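Jokenport : la collecte simulée avance

Petit point rapide, novembre est chargé. La tâche « îlot de cuisine » du projet Ultilby est ouverte à tous les téléopérateurs depuis ce matin. Compteur du jeu de données : 2,427 épisodes gardés. Objectif du mois, 50 de plus par personne. Oui, par personne.

Au programme : le brin d'herbe sur le plan en marbre, près des salières. Approche verticale, doigts serrés jusqu'au dernier moment, pas de détour au dessus de l'assiette.
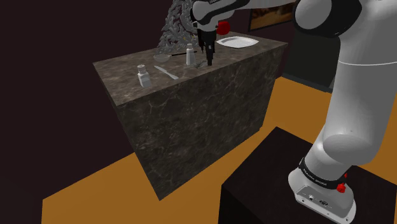
Côté caméra rapprochée

Thiện Võ a relu les vues serrées. Textures du marbre ok. Les objets mouchetés par contre restent pénibles à annoter, surtout quand la pince en cache le bas. Consigne : étiqueter la prise dès que les doigts encadrent l'objet, et mettre « incertain » si on hésite sur le contact. Ne pas deviner le nom de l'objet, svp. 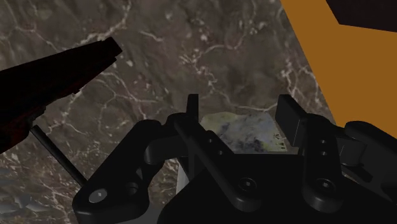

Dernière modification de la page : novembre, 16 h 40

Encore 2 choses. Les épisodes ratés se gardent aussi, dossier Khương, ne les suprimez plus ! Et pensez à remettre la scène à zéro entre deux essais, sinon les positions de départ se ressemblent toutes.

Export vers Jodano en fin de mois. Questions : voir avec Thiện, plutot le matin.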